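How to Get Scuffs and Dull Streaks Off a Metal Sink

My utility sink looked awful by May. I'd been rinsing paint trays and garden tools in it all spring, and I figured the marks were there for good. Then my neighbor Bit-na Koo talked me into trying baking soda before I spent money on anything fancy, and I'm so glad she did!

First, clear everything out and rinse with warm water. Grit left on the bottom will scratch worse than whatever you're trying to fix (ask me how I know).

Next, find the grain. Brushed metal has tiny lines running one way, and you want to rub along them, never across. Tilt your head near a window and you'll spot them.

Mix three spoonfuls of baking soda with one of water, spread it on with a soft sponge, and leave it for 18 minutes. I set a timer and went to fold towels. Then rub gently, keep your strokes long, and rinse well.

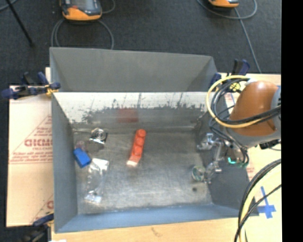

For the corners, use an old toothbrush and a splash of white vinegar. It'll fizz like crazy, so let it settle down before you scrub. Skip steel wool completely, even the fine kind. It leaves little bits behind that rust.

Dry everything with a towel, then wipe on a drop of olive oil, going with the grain again. I redo the oil every couple of weeks.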